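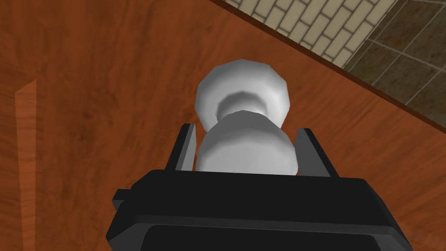 Section 4: Setting up the vehicle radio for shared-net use

Read this section before the radio is switched on in a vehicle. It covers the Skesa vehicle set with the Rai antenna base, as issued under the Lonunside support contract. Handheld sets are covered in Section 6, and much of what follows does not apply to them.

The supplier's quick-start card says the set is ready for the net as soon as the green light comes on. We do not agree. The green light means the set has power and has passed its own self-test, and a set with a badly seated antenna plug will pass that test all day. Follow the steps below and ignore the card.

4.1 Before you start

You need the mounting tray, the power lead with its 50-amp fuse holder, the antenna base and cable, the fill cable, and the current net sheet from your communications office. Check the issue letter on the net sheet. Sheets get photocopied and passed along, and the one taped inside the vehicle is often out of date.

CAUTION: Turn the vehicle master switch off before connecting the power lead. The set is advertised as protected against reverse connection. Treat that as a claim.

4.2 Mounting and power

1. Slide the set into the tray until both latches close. Pull on the front handles. If the set moves, open the latches and start again.

2. Connect the ground strap to bare metal. Paint under the strap is the usual cause of engine whine in the headset, whatever the noise filter is supposed to do.

3. Fit the power lead and tighten the collar by hand. Do not use pliers.

4. Connect the antenna cable at the base first, then at the set.

5. Turn the master switch on, then the set. Wait for the self-test to finish.

NOTE: The brochure promises a start-up time of four seconds. Sets that have been stored without a backup battery take longer. Do not cycle the power to hurry them along.

CAUTION: Never key the transmitter with the antenna disconnected. Keep people clear of the antenna whenever the set is on high power.

4.3 Loading the net

1. Set the mode switch to LOAD and attach the fill cable.

2. Send the fill. The display shows DONE when the transfer ends. DONE tells you that data arrived. It does not tell you it was the right data.

3. Scroll to the net name and compare it with the net sheet, character by character.

4. Check the time shown on the set against the control station. If it is off, correct it by hand under CLOCK. The automatic time feature needs a clear view of the sky and should not be relied on in a garage or under trees.

5. Set the mode switch to SECURE and remove the cable.

4.4 Radio check

1. Select low power and call the control station. Get a spoken reply. The signal bars on the display are not a substitute.

2. Ask for a second check on high power from a station at least 3,000 meters away. Two sets parked side by side will talk to each other with almost anything wrong.

3. Have a second crew member repeat the check from the rear headset.

4. Write the result in the vehicle log, including any failed attempts.

If low power works and high power does not, look at the antenna cable before you change the set. If neither works, repeat 4.3 from step 1. Fault code 620 is listed by the supplier as "network busy." In our experience it also appears when the clock is wrong, so check that first.

4.5 Software updates

Sundeo issues updates through the depot. Do not load one in the field on the strength of an email or a notice that says it fixes a known problem. The May release was said to shorten the fill time, and we have not seen any difference. Wait until the depot marks the update as accepted, then update every set on the net together.

Questions about this section go to Mamta Vashisht, communications support desk. Give the set serial number, the software version and the fault code exactly as displayed.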